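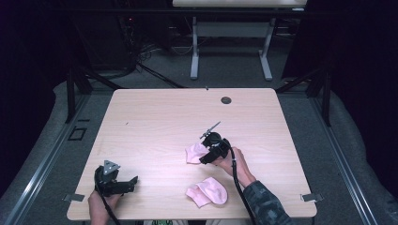 Aleksi Laaksonen wrote in that the old version of this section had you hooking up the hoses before leveling, and that he ended up doing the whole thing twice. Fair. Order is fixed now. If you printed the February copy, toss it.

Section 3: Placing and Connecting the Holance Washer
Jul 20, 2024 | By the Gretedix setup desk
4 min read

Read all of 3.1 before you move anything. Two people for the lifting.

3.1 Shipping bolts

1. Machine upright, back facing you. Don't lay it down.
2. Find the shipping bolts on the back panel. Loosen with the wrench from the parts bag.
3. Pull each bolt straight out with its rubber sleeve. If a sleeve stays behind, wiggle it, don't yank.
4. Snap the plastic caps into the holes.
5. Keep the bolts. Tape them in a bag inside the manual cover. You'll want them if you move.

CAUTION: Never run the washer with shipping bolts in. Not even a rinse. Damage from this is not covered.

3.2 Leveling

1. Slide the machine to its spot. Leave 2 inches behind it for the hoses.
2. Spirit level on top, front to back, then side to side.
3. Turn the feet by hand. Front ones first.
4. Push down on opposite corners. Any rocking, go back to step 3.
5. Tighten the lock nuts up against the cabinet. People skip this one and then the machine walks.
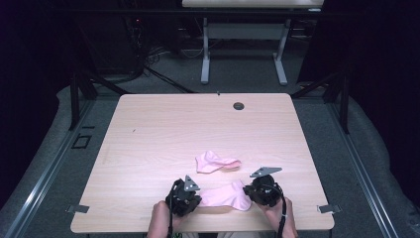 Note: on a wood floor check the level agian after the first week of use. Floors settle under the weight. On thick carpet, don't. Get a solid board under it or pick another spot.

3.3 Water

1. Shut off both taps.
2. Run each tap into a bucket for a few seconds to clear grit.
3. Check there's a washer in each end of each hose. The Jirnar hose kit ships with the washers loose in the bag, so look there.
4. Blue to cold, red to hot. Hand tight, then a quarter turn with pliers. No more.
5. Open the taps slowly. Dry paper towel under each joint. Wait. Any wet spot, close up and redo it.

Cold supply only? Use the Y-piece. Hot wash takes longer that way, nothing wrong with the machine.

3.4 Drain

1. Hook the drain hose over the standpipe. Top of the pipe should be at least 28 inches off the floor.
2. Don't push the hose down too deep. A hand's length is plenty.
3. Zip tie it to the pipe. Leave some slack.

CAUTION: Do not seal the hose into the pipe with tape or putty. It needs air or it will siphon, and you get a machine that fills and drains at the same time and never finishes. 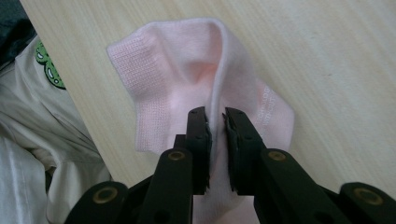 3.5 Power

Grounded outlet, its own circuit if you have one. The heater pulls around 2,000 watts. No extension cords, no power strips, no travel adapters. The plug has to stay reachable with the machine in place.

3.6 First cycle

1. Drum empty. Check inside for the foam block and the parts bag.
2. Half a scoop of detergent, no softener.
3. Select DRUM CLEAN. Press and hold START until it beeps.
4. Stay in the room for the first fill and the first drain. Look behind the machine with a flashlight both times.
5. When done leave the door open an hour.
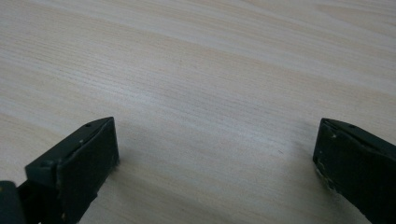

First real load, keep it mixed and medium. Towels plus shirts is good. One heavy bath mat alone will throw the spin off and you'll think the leveling is wrong. Small stuff goes in a mesh bag, socks especialy, they get up into the door seal. Turn pockets out.

Error codes you may see on day one:

E1 - no water. Tap closed or hose kinked.
E4 - slow drain. Hose too high, kinked, or pushed in too far.
E80 - door. Close it again, harder.
Anything else, unplug, wait a minute, plug back in. Still there, see Section 7.

Noh control panel models: child lock is on out of the box. Hold the two right buttons together till the key symbol goes out, then start at 3.6 step 3.

Contact: Gretedix setup desk, use the form under Support | Copyright 2024 Gretedix | Back to top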